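Le tiroir aux vieux téléphones

2023-12-29

Dans la plupart des logements, il se trouve à l'entrée ou sous le plan de travail de la cuisine. On y range les chargeurs dépareillés, une télécommande sans appareil et deux ou trois téléphones éteints depuis des années. La période des fêtes le remplit encore un peu : un modèle neuf arrive, l'ancien rejoint les autres.

À Worna, ville moyenne où la dernière boutique de dépannage avait fermé, un atelier a ouvert en janvier dans une ancienne mercerie. Il s'appelle Nilora. Les clients y apportent surtout des téléphones, mais aussi des consoles, des liseuses et des radios de cuisine. Le diagnostic coûte 20 euros, déduits de la facture si la réparation est acceptée. En un peu moins d'un an, 408 appareils sont passés sur l'établi.

Les pannes se ressemblent. Une batterie qui ne tient plus la matinée, une vitre fendue, une prise de charge bourrée de poussière de poche. Ce dernier cas se règle souvent avec un cure-dent en bois et de la patience, et l'atelier ne le facture pas. La batterie demande plus de travail : il faut chauffer la colle, soulever l'écran sans tirer sur la nappe, puis refermer proprement.

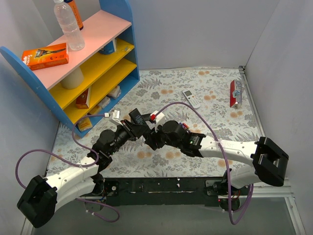 Reste la question des pièces. Pour les modèles courants, elles arrivent en deux jours. Pour les autres, il faut chercher. Nilora se fournit chez Drudberg, un grossiste qui démonte des appareils hors d'usage et garde en stock 3,000 références - écrans, haut-parleurs, boutons de volume, tiroirs de carte SIM. Une pièce d'occasion porte parfois des traces, et le client est prévenu avant la commande.

Le prix décide de presque tout. Passé un certain seuil, les gens renoncent et achètent du neuf, même quand l'ancien leur convenait. Ceux qui insistent ont souvent une autre raison : des photos jamais sauvegardées, des messages vocaux, un carnet d'adresses qu'ils ne veulent pas ressaisir. L'atelier propose alors une remise en marche provisoire, le temps de copier les données.

Pour les appareils condamnés, la commune a installé une borne de collecte rue Duggan, à côté de la bibliothèque. Elle accepte les téléphones, les câbles et les petites batteries à condition que celles-ci ne soient ni gonflées ni percées. Une batterie gonflée se dépose au comptoir de la déchetterie, dans un récipient de sable.

Avant de vider le tiroir, mieux vaut rallumer chaque appareil, retirer la carte SIM et la carte mémoire, se déconnecter de ses comptes puis lancer la réinitialisation. Un téléphone encore lié à un compte est difficile à remettre en service, et il finit en pièces même s'il fonctionne. Les chargeurs, eux, peuvent attendre - il y en a toujours un qui sert.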